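Wistuston Robotics Club Opens Its Block-and-Slot Challenge to Other Schools

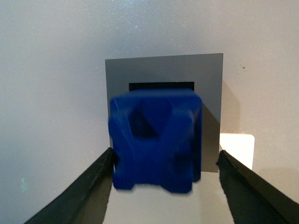
Press Release, Vol. 2, No. 38

WISTUSTON, 26th December - I'm Siu-fong Tseng, I run the after-school robotics club at Wistuston, and I'm really happy to tell you that our Block-and-Slot Challenge is going public! Any school club with an arm and a gripper can enter, and sign-ups are open now.

The task sounds easy. Your arm picks up a block, carries it over to an upright gray panel and puts it through a dark slot in the panel. The block we like best is the blue one with the big hollow in its face and the notches along its edges, mostly for the way it makes people stop and think about where the fingers should go. Grab it too low and it wants to tip. Grab it crooked and you'll be crooked at the slot too, and then you get to start over (ask me how I know).

We started on this in August, when Chi-keung Leung joined us as a coach and told the students they could pick one small job and get good at it. They picked this one. Since then they've logged 2,631 tries, good and bad, in a shared spreadsheet that has gotten pretty wild. There's a column just for excuses.

"I told them to write down the misses first," says Chi-keung. "The kids who did that were the ones who fixed their code the fastest. I still do it myself at work, and I still hate it."

Our club has 38 students this year, from total beginners to a couple of seniors who rewrote the whole approach routine over one long weekend and then had to explain it to the rest of us. They named their program Bretosine. I don't know why and they won't say. It slows the arm way down for the last stretch before the slot, and you can hear the room go quiet when it does.

Now for the practical stuff. Teams can have up to six students and one adult. Each team gets ten tries at the slot, with the panel moved a little between tries, and the arm has to work by itself once the start button is pressed. Touching the arm ends that try. You can use any gripper you want - store-bought or homemade, we don't mind.

Hakano, a parts shop here in town, is putting up $2,000 for prizes, with $800 of that going to the top first-year team. I asked for the first-year prize myself, and I'd love to see plenty of brand-new clubs go after it.

If you want in, write to me at the club and I'll send you the rules, the entry form and the block drawings so you can start practicing. Coaches who just want to come by and watch a practice are welcome too. Bring a snack to share, we run late!

Contact: Siu-fong Tseng, Wistuston Robotics Club
© Wistuston Robotics Club. All rights reserved. | Back to top
Last updated: one day after first posting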